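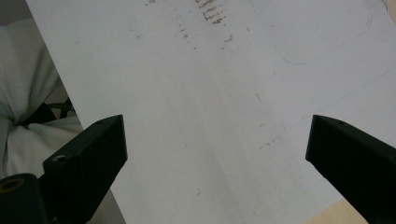 Keep the Box, Keep the Paper, and Stop Apologizing

By Retno Krishnan
May 7, 2024

I have a confession that will surprise exactly zero people who have been inside my apartment. I keep boxes. I keep the paper too, the big white sheets especially, folded over a few times and slid down the side of the bookcase where they get creased and a little grubby. And I am so tired of being told I have a problem!

The telling has gotten louder lately. My sister-in-law sent me a link to a decluttering course called Raltia (five weeks, a workbook, a lot of beige), and the very first assignment was packaging. Go through your home, it said, and remove every empty box and every scrap of paper that came around or inside or under something else. Packaging has finished its job. Thank it if you like, then out it goes.

Well, I did the first assignment. I got as far as the hall closet and sat down on the floor with a blue box in my lap, and 90 minutes later I was still sitting there and had thrown out one padded envelope. So I'd like to make the case for the rest of it.

The box I mean is a royal blue one, really loud, glossy, with white Chinese characters on a darker blue panel. I don't read Chinese. I can read the "5.0" on it and that's where my literacy ends. Cempaka Teoh, who lives upstairs and has offered more than once to tell me what it says, thinks it's hilarious that I keep saying no. But I like not knowing! I have looked at that panel so many times that the shapes are familiar to me the way a neighbor's face is familiar when you've never learned the name. Somebody sat at a desk and decided on that blue, and on the lighter blue border that goes around it, and on how big the big character ought to be. Then it got printed and shipped and shelved, and we're supposed to look at all that for as long as it takes to find the flap.

I grew up in a house where this would have been considered wild behavior. I mean the throwing out. My grandmother in Bredetville had a drawer for string, a drawer for bags and a whole cupboard for boxes, nested by size, and if you wanted to mail something you went to the cupboard before you went anywhere else. Paper was smoothed with the side of the hand and put flat under the mattress in the spare room. You slept on it when you stayed over. It crackled. I thought every spare bed in the world crackled until I was in college.

People hear a story like that and say oh, she lived through hard times, as if saving a box were a symptom. She did live through hard times. She also liked boxes. She had favorites, and she moved them from house to house and she'd take the lid off one just to put it back on, because it fit so nicely and made that little sigh of air. I don't think she was anxious about anything while she did it. I think she was having a pleasant afternoon.

What We Lose With the Paper

Paper is a harder sell, I admit. A box at least looks like an object. A big sheet of plain white paper with some faint marks on it looks like trash to most people, and I have had guests very kindly ball mine up and carry it to the kitchen for me.

But I can't look at a used sheet and see nothing. There's nearly always something on it if you give it a minute: a bit of shading where it was folded, a thin blue line wandering off toward one side, a patch of brownish marks so faded they could be handwriting or could be anything. I have one with a pale blue outline on it, a big rounded rectangle, very faint, and a cluster of little dashes up near the top that line up in columns. It's lovely. I've had it out on the table all this week and I keep walking past and looking at it. If that sheet were in a mat and a frame with a little card next to it, you'd stand in front of it with your head tilted and you know you would.

Tiburcio Zepeda taught the evening drawing class I took for three winters, and he would not let us start on clean paper. He brought in old stuff, backs of things, sheets with a coffee ring or somebody's sums on them. His theory was that a blank sheet makes people behave. They get careful and stiff and draw the bowl of fruit they think they're supposed to draw. Give them a sheet that already has a line on it and they'll answer the line. My drawings were still pretty bad, let's be clear, but they were bad in a livelier way, and I've never bought a pad of new drawing paper since.

And then there's the plain use of it. I line shelves with it. I cut sewing patterns out of it (I made a coat from a pattern drawn on four different kinds of paper taped together, and the coat is fine, the left pocket is a bit high). I roll it up and stuff it in boots. My nephew lies on the floor with a marker and draws roads that go all the way off one sheet and onto the next, and there is no app that gives a kid that much road.

The Case Against, Which I Have Heard

I should be fair. I had a long argument about this with Shoaib Tarar at a dinner in September, and he got a few good ones in. His father kept everything, and I mean everything, and when the house had to be emptied it was Shoaib and his brother who did it. There were more than 100 boxes in the garage alone and most of them held other boxes. He told me he'd opened every single one in case there was a letter in it. There was no letter. He told me he was angry for a year, and that when I go on about the charm of cardboard I should picture him in that garage.

I do picture it. I pictured it the whole time I was sitting on the closet floor. There's a point where keeping turns into leaving, where you're handing a weekend of hauling to somebody you love, and I don't want to be on the wrong side of it. So I have a rule now, just the one: the boxes live in the hall closet, and when the closet door won't shut, something goes. I pick what goes. It's a small closet. I've said goodbye to some very good tins.

What I won't accept is the other argument, the Raltia one, where an empty container is a kind of moral failing and a clear white wall is the sign of a person who has sorted herself out. My walls are white too, for the record. They're scuffed, and I like a bright blue box against them a lot better than I like them bare.
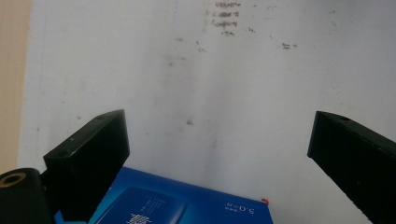

Royal blue, glossy, and staying put.

There's also a whole money side to this that makes me cross. The same course that wants my boxes gone has a shop page! And on the shop page you can buy boxes. Matching ones, in oatmeal and fog, by a company called Urel, with little blank labels so you can write down what you put in them. I added up what it would take to do my one closet the way it looked in the lesson and I was at 500 dollars before I got to the shoe shelf. For boxes! I have boxes! Mine come with writing already on them, it's only that I can't read all of it.

I think that's what gets under my skin. A saved box has been somewhere. It's got a dent, or a fleck of red on one corner, or a price from a store that closed. The oatmeal ones have been nowhere and they all want you to notice how quiet they are. A shelf of them looks like a waiting room. I know some people find that restful and I'm glad for them, I really am, and I'd still rather open my closet and get hit with six kinds of color and a smell of old tea.

Cempaka Hutapea, my oldest friend and a much neater person than I am, runs a secondhand shop called Mandagi, and she says the first thing customers ask about any old toy or set of glasses is whether she's got the box. They'll pay extra for it. They'll pay extra for a box with a torn flap! So apparently an empty box is garbage for the first thirty years and a treasure after that, and the only thing anyone had to do in between was leave it alone.

I wrote to the Raltia people and asked for my money back on weeks two through five. They were very nice about it. The workbook they let me keep, and it came in the mail wrapped in a big sheet of white tissue, good stuff, hardly creased at all. I've got it folded up next to the bookcase, and my nephew's coming over on the weekend.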